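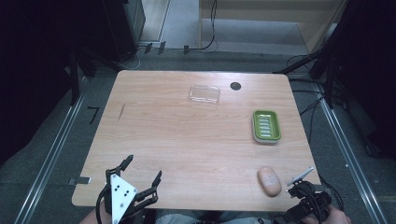 Is a soap dish factory worth half a day of your holiday? For me it was, because I like to see how small household things are made, and the visit finished early enough for lunch by the river.

# Ellance open day, Fullham

I went to the open day of Ellance in February. They make things for the bathroom and the kitchen sink: soap dishes, shallow trays, tooth mugs, hooks. The works stands at the end of a bus line in Fullham, behind a tyre shop, and the sign is smaller than you expect. I walked past it one time and had to come back.

The doors opened at 9.30. We were given a paper badge and soft plugs for the ears, and then divided into groups of seven. My group waited in a corridor with old catalogues on the wall. The oldest one had only brown and cream goods in it. I would have liked to look longer, but the guide was punctual.

## The moulding hall

It is a warm place and it smells a little like a new shower curtain. Three machines were working on our day. The plastic comes as small grains in sacks, it is melted and pressed into a steel mould, and after a short wait the mould opens and the piece falls on a belt. On a good day the hall gives about 3,000 pieces, our guide told us, and the clear ones are the most difficult, as every speck of dust can be seen in them. For this reason the clear trays are made first in the morning, after the cleaning.

We could hold a steel mould half. It was so heavy that I put it down again at once. The inside was polished like a mirror.

## The sample table

After the hall we came to a quieter room, and this was the part I enjoyed most. Finished goods lie on light wood tables and you may look at them for as long as you want. The transparent tray is a rectangle with rounded corners, very shallow, and the grain of the table shows through it so well that you mostly see the rim. I can imagine to lose it on my own kitchen table.

Near it was the green soap dish, also with round corners. It has a base of light grey-white and a bright green top, and white ridges go along the middle so that the soap can drain. I have bought many soap dishes in my life and most of them were bad. The soap lies in its own water and becomes soft like butter. So I asked how high the ridges should be, and I received a long and serious answer — too low and the water stays, too high and a thin piece of soap falls between them. They tried several heights before they decided. I wrote down the answer but I cannot read my own writing now.

A visitor in my group asked why the corners are always round. One reason is cleaning, as a cloth goes round the corner easily. The other is that a sharp corner in the mould wears out sooner. I had never thought about this second reason.

## The Räsänen shelf

On the way out there is a shelf with older goods from Räsänen, the firm that had the building before Ellance. Their soap dishes were enamel, and some have small black marks where the enamel broke. There is no explanation on the shelf, only the name. I think a few lines of text would help visitors, also in a second language if possible.

## Shop and lunch

The shop sells pieces with small faults for less money. You must look carefully to find the fault, and in the one I bought I still did not find it. The shop takes only cash on open days. I did not know this and had to borrow coins from my husband, who was waiting outside with a newspaper.

Then we walked the 700 metres to Imska, the café by the water. The fish soup was good and the bread was a little dry. It was full at noon, so go before or after.

## Practical notes

- The visit is free, but you must write your name on the list at the gate.
- Closed shoes are necessary for the moulding hall. One visitor in sandals had to wait in the corridor.
- Photographs are allowed in the sample room and not in the hall.
- The toilet is before the hall, on the left side. After it there is none until the shop.
- There are stairs between the hall and the sample room — with a pushchair you should ask for the lift.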